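Tea as a Trade Good and a Drink
Handout 6, Introduction to Food and Beverage Studies
Belstead Evening College
Tutor: Aminu Briggs
Updated 2025-03-26

Read this before the session and bring it with you. We will use the terms in section 2 without going over them again. The tasting is in the second half, so please don't drink coffee right before class.

1. The plant

Black, green, white and oolong tea all come from one species, Camellia sinensis. Two main varieties are grown. The small-leaved one, var. sinensis, does well in cooler and higher places and stands up to frost better. The large-leaved one, var. assamica, prefers heat and heavy rain and gives a stronger, darker cup. Many gardens grow crosses between the two.

Left alone, the plant becomes a tree. On farms it is pruned to waist height so pickers can reach the top, where the new growth is. The usual standard for good tea is two leaves and a bud. Coarser picking takes older leaves lower down the shoot. It brings in more weight per day and a lower price per pound.

Herbal infusions such as peppermint, chamomile and rooibos are not tea in this sense. In this course we call them infusions or tisanes, and you should do the same in your written work.

2. From leaf to dry tea

Withering. Fresh leaf is spread out and loses part of its water. It goes limp and can be rolled without breaking.

Rolling or cutting. The cell walls are broken and the juices meet the air. Orthodox production rolls the leaf and keeps it fairly whole. CTC (crush, tear, curl) passes it through toothed rollers and gives small, even pellets. CTC tea brews fast and dark, and most of it ends up in tea bags.

Oxidation. Enzymes in the leaf react with oxygen. The leaf turns from green to copper to brown and the flavor changes along with it. Older books call this fermentation, but no microbes are needed for it. Pu-erh is the main tea where microbes do matter.

Firing. Heat stops the oxidation and dries the leaf for storage. For green tea, the heat comes early, by steaming or pan-firing, before much oxidation can start.

Sorting. Dry tea is sifted by size. The words used for grades (pekoe, broken pekoe, fannings, dust) describe leaf size and appearance. They say little about taste. "Orange pekoe" has no orange in it.

3. Blending

Crops change with the season and the weather, but shoppers expect the same box to taste the same every time. That is the blender's job. A common breakfast blend may draw on Assam for body, Ceylon for brightness and Kenyan tea for color. When one of these is short or expensive, the blender changes the proportions or brings in leaf from somewhere else.

Earl Grey is black tea scented with oil of bergamot, a citrus fruit. Jasmine tea is traditionally made by layering the leaf with fresh flowers and then taking the flowers out. Cheaper versions of both use added flavoring.

4. Packing and storage

Dry tea has four enemies: moisture, air, light and strong smells. It takes up odors very easily. Tea kept in the same cupboard as spices will taste of them within weeks.

Historically tea traveled in wooden chests lined with lead, and later with foil. Today bulk tea moves mostly in multi-layer paper sacks. For the shop it is packed in tins, cartons, pouches, or single wrapped bags.

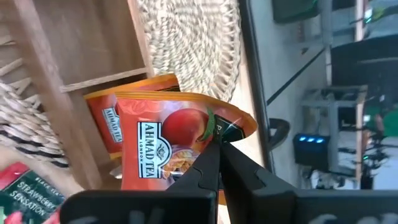 Paper alone does little to keep out damp. Foil and laminated films do much better, and the seal matters as much as the material. A good pouch with a poor seal is no better than an open bag.

Black tea keeps well for a long time if it is dry and closed up. Green tea fades sooner and is best bought in small amounts. Old tea is not usually unsafe. It just tastes flat.

5. Costing exercise

A small café, the Lacroix, serves 388 pots of tea in June. Of these, 138 are green and the rest are black. Each pot uses 2 bags. The owner buys both kinds of bags in cases of 1,000.

a) Work out how many bags of each kind were used in the month.
b) Using the price list handed out in class, find the cost of tea per pot for each kind.
c) The owner is thinking of switching to loose leaf. List the costs that would change, including those that have nothing to do with the tea itself.

Show your working. A bare figure gets half marks.

6. Brewing for the tasting

We follow the same method for every sample so that the cups can be compared. Weigh the leaf, use freshly boiled water, put the lid on and start the timer. Pour off fully when the time is up. Professional tasters brew stronger than most people like, which makes faults easier to find. Expect it to be bitter.

Slurp from the spoon. It spreads the liquid over the whole mouth and carries the aroma up to the nose. Write your notes before you talk to your neighbor.

Words to use on the sheet: brisk (lively, slightly drying), malty, bright, flat, thin, smoky, stewed, grassy. If none of them fits, use your own and be ready to say what you mean by it.

7. Reading for next time

Course reader, chapter on auctions and pricing, up to the end of the part on Mombasa. Also look over your notes from the coffee unit, as we will compare how the two crops are sold.

Anyone who missed the sugar session can get that handout from the Grollbridge Building office.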